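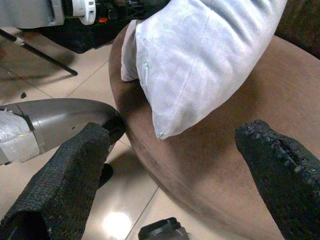
White cushion, plump fill, on a round suede-look seat in tan-brown.

11 Jun 2021
By the Brerkell shop desk
4 min read

The Brerkell Plain White Cushion

We've stocked a lot of cushions over the years, and this is the one I keep recommending to people who come in with an old chair they love and no idea what to put on it. It's plain, it's white (a soft white that leans to pale grey in some light) and it has a proper amount of stuffing in it. That's the whole design, and I'm so pleased we finally have it as a regular line!

The shape is a rectangle, longer than it is tall, and that matters a great deal on a round seat. Square cushions tend to sit bolt upright in a tub chair and shove you forward. A rectangular one can lie across the seat on an angle, with one end tucked against the rim, and it will fold and give where it meets the edge. You can then lean on it, wedge it behind your lower back or pull it onto your lap when you're reading.

The cover

Covers come off for washing. Cold machine wash, inside out, zipper done up, and dry it flat or on the line. Please don't put it in a hot dryer. We had a test cover come out a good bit smaller than it went in, and getting it back over the insert was a two-person job and not a fun one. A warm iron is fine if you like a crisp look, but it will crease as soon as somebody sits against it, and I think it looks better for it.

White does show marks. If you have dogs, toddlers or a coffee habit, buy a spare cover and swap them over on wash day. The spare is sold on its own and fits every Brerkell insert we've sold in this size.

The fill

The insert is made for us by Wubshet, who also do our bed pillows. It's a fibre fill, quite generous, and it arrives squashed from the post. Give it a good shake by the corners and leave it overnight. By morning it should have its full shape back. After that, a thump on each end every week or so keeps it even. The insert can be washed too, but it takes ages to dry, so pick a warm day and turn it often.

If you like a flatter cushion, open the inner seam and take a couple of handfuls out. Keep what you remove in a bag! You'll want it in a year or two.

Matching it to a seat

Brown is my favourite colour to put under it. Tan, chocolate, that in-between colour suede goes when it has had years of use: the white lifts all of them. The Emov round chair is the one most people ask us to pair it with, and the colour works just as well on a plain brown sofa or a window bench.

A word on suede-type fabrics while we're here. The sides of a chair wear and darken long before the top does, where legs and bags brush past, and a clean cushion won't hide that. Try a soft dry brush first, always in one direction, then a barely damp cloth on a hidden spot before you go near the part everyone sees. Let the seat dry right through before you put a white cushion back on it. Brown dye can travel when it's damp, and I have a ruined sample cover to prove it.

Ordering

Stock code: 131
Colour: white
Sold as: cover and insert together, or cover only
Price: $50 for the set
Delivery: 4 working days to most addresses
Returns: unused, within 6 weeks

We sold out of the first run faster than I'd planned for, and the next lot comes in from the Nurkow warehouse in July. You can order now and we'll send yours as soon as it lands. If you'd like to feel the fabric first, ask for a swatch with your order enquiry. Swatches are free, and they're big enough to lay on the arm of your chair and live with for a few days before you decide.

Contact the shop desk | © 2021 Brerkell | Back to top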